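Has anyone's job changed after their workplace automated the drawer work?

Posted in: Work & Careers > Automation and robots on the job

Ragnheiður Holst

I work in the spare parts store at Caltden and in June we start handing over the small parts fetching to a robot arm. That means opening the drawer, taking the part, shutting the drawer, over and over, which is most of what I do between eight and noon. We have 306 part numbers in small drawers and I know nearly all of them by hand.

I'm looking forward to it! My wrists certainly are. But I'd like to hear from people who have been through it. What did you end up doing with the hours? Did anyone get moved? And is the setting up as fiddly as our supervisor says? He keeps telling us the first weeks are all practice with foam blocks.
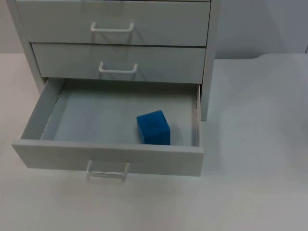
I should add that there are 3 of us on the morning shift and none of us has any technical training. I can follow a manual if the manual is decent.

Birthe Thygesen

Oh, you're in for a good time, I loved this part of it. We did the same at Prekitholm and I went in knowing nothing at all. Your supervisor is right about the blocks. Ours practised on a light block for ages before it was let near a real bearing, and I found I could watch it all day (I had to be told to go to lunch).

What surprised me was how much the setting up needed the people who knew the drawers. The engineers could make the arm move beautifully, but they had no idea that a full drawer pulls differently from an empty one, or that you give a sticky one a little lift as you start. I ended up with a notebook of this stuff and they worked through it page by page. Do write yours down before June, and ask for your name on it.

Handles are a big subject, by the way. A bar that stands out from the drawer front and a scooped finger pull need quite different approaches, and I had never given either a thought in my life. If your store has a mixture, tell them on day one.
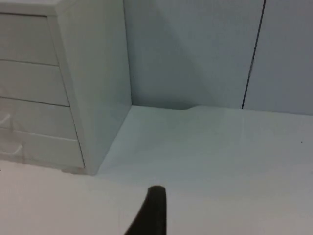
As for the hours, I do returns and inspection now, plus I'm the one who restarts the thing when it stops halfway through a pull. We were four on mornings before and we're four still, only one of us went over to goods in because she wanted to. I get through 200 returns in a good week and I see far more of my colleagues than when I had my head in a cabinet. I do miss being the person everybody shouted to for a part, a bit. You will too, I expect, for a month or so.

Get the manual early. Ours was dreadful and I rewrote the restart pages myself with a biro.

Vilhjálmur Bjarnason

Depends on the company. Ours said no one would move and then two people moved. Ask for it in writing. The robot was fine.

Zihan Duan

Agree with Birthe about the notebook! One thing to add: ask who is allowed to stop it. At our place only the shift lead could at first, so if a drawer jammed you stood there waiting for him to come back from the loading bay. Now everyone on shift has had the half-day training and it's so much calmer. Also keep the labels at the front of the drawers even if the arm doesn't read them. You will still be going in there by hand when it's down for servicing.

Comments

Margareta Tănase: Biro restart pages, yes! Ours are taped inside the cupboard door and they're better than the printed ones.

Ragnheiður Holst: Thank you all, I've bought a notebook. Ours is a mixture of handles, so I'll mention that tomorrow.

Birthe Thygesen: Come back and tell us how it goes, please. I want to know about the sticky drawers.

Related
Moving from picking to inspection, is the pay the same?
Half-day robot safety training: what did yours cover?
Best gloves for small metal parts
Night shift and automated stores, who do you ring when it stops?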